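Last updated: 5/27/22

I've been reading up on chore robots again, and I'm hooked! Wiping a table sounds like nothing, but a cloth flops differently every time – a nightmare for two stiff fingers. Folding is worse. Still, I think wiping will come first, and I'd give it a shelf in my kitchen tomorrow. 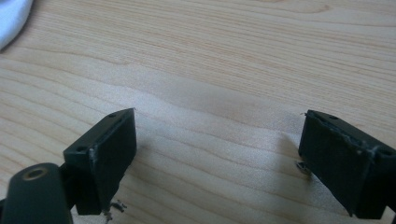
Halleo wrote in the comments that a machine needing 13 minutes per towel isn't doing chores yet. Fair, but I'd happily go out and leave it to get on with the pile.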